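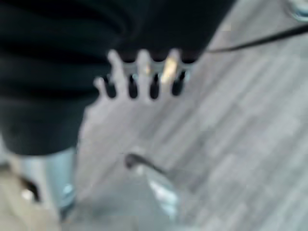

Light grey wood-grain planks, lounge room.

oanh_h
Joined September
Posts: 27

Finally got the lounge room together and I am so happy with it! The floor is the Wimitz in light grey. I dithered over it for ages because everyone in my family wanted honey oak, but the grey makes the whole room feel bigger and the grain is lovely and streaky, so crumbs don't jump out at you (good and bad, I know). The sofa is cream. My brother Tùng thinks I've lost my mind. We have a toddler and a dog, so go on, tell me how long I've got.

My tidy-up goes cushions off, vacuum down the cracks, cushions back, then floor last. It takes me ages but I really do enjoy it - music on, windows open.

TuanD
Cream with a dog, you're braver than me! Love the grey floor though. We put the same colour in our hallway in January 2020 and it still looks fab. My only gripe is dried splashes, which show up on grey far more than they did on our old timber. What colour cushions are you going with?

oanh_h
Teal! A couple of fluffy-ish ones, plus a pale grey pillow to tie in with the floor.

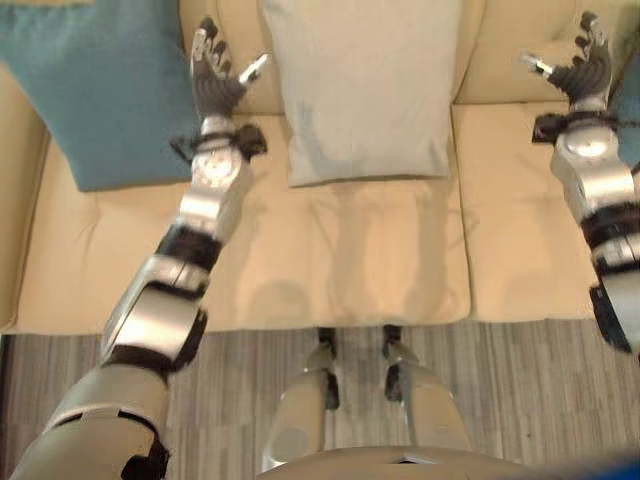
I keep changing my mind about where the first teal one goes. At the moment I like it on an angle in the left-hand corner, and the grey close by so it doesn't look lonely. Tùng says line them all up square like a hotel. Absolutely not.

nhi.cu
Sorry, with Tùng on this one. Angled cushions slide down the minute anyone sits, and then you're plumping them five times a day. Square against the back and they stay put. Teal is gorgeous with cream but, so good pick there.

hieu_h
Angled all the way. A sofa that looks like somebody might sit on it is a much nicer thing to walk in on. Oanh, I'd get a third teal for the middle if you can find one. Mine were $115 the pair from Nuvside and I'd buy them again tomorrow.

nhi.cu
$115 for two cushions?? Buy the covers and stuff them yourself, mate.

hieu_h
Ha, fair. They are very good cushions.

TuanD
Back to the floor for a sec. I've gone off the big mop completely. I do spots by hand with a soft cloth and a capful of Clenow in a bucket of warm water, and the streaks have gone. 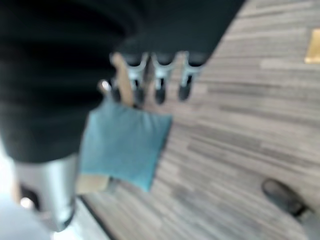 Do you need to dry the planks after you wipe them?

I do, every time. A quick go over with a dry cloth, following the grain, and pay attention to the seams so water doesn't sit in them.

nhi.cu
Agree on drying, disagree on the Clenow. Plain warm water did a better job at our place, and the cleaner left a film near the window that drove me up the wall.

TuanD
How much were you putting in?

nhi.cu
Um. A good glug.

oanh_h
Trying plain water first, then a tiny bit of Clenow on the patch near the kitchen if it needs it. And I've ordered a third teal cushion, sorry Nhi! Will post again when it's on the sofa.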